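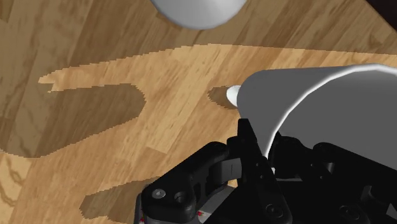 Feltard College wants to drop its one-semester writing requirement, and the student paper has come out in favor. I teach a section of that course, so discount what I say if you like. I still think the plan is a mistake.

The case for dropping it is mostly money. The college says the course costs each student 430 dollars in fees and books, and that many arrive with credit from high school. Both points are fair. The fee could be cut tomorrow – the books are already in the library – and the college has not explained why it won't do that first.

What the plan leaves out is who takes the course. Feltard has 4000 students, and 3000 of them work for pay during the term. Most of my students have never had an adult read a full draft of theirs and talk it over with them. My section is capped at 15 so that I can do that. The replacement is an online module called Kartha, with a quiz at the end of each unit.

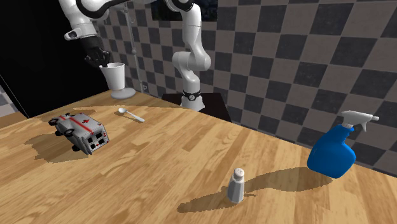
OPINION | CAMPUS

Birgate State made the same switch in February. Its faculty were told that writing would be taught "across the curriculum." In practice the chemistry and business departments were handed a grading sheet and no extra time to use it.

I would support a shorter course, or a pass/fail one. I would support letting students test out with a real essay. Those ideas were raised at the open meeting and left out of the written proposal. The board should send it back and ask for them.

Kiros Sisay teaches writing at Feltard College.

Comments (3)

mdl_88: Took this class as a junior and wished I'd had it sooner. The fee is still too high.

Skondard parent: My daughter tested out in high school. Why should she pay twice?

R. in the library: We do have the books. Four copies.

Related
Feltard board to vote on general education changes
Birgate State adjuncts ask for smaller sections
Letters: What the tutoring center needs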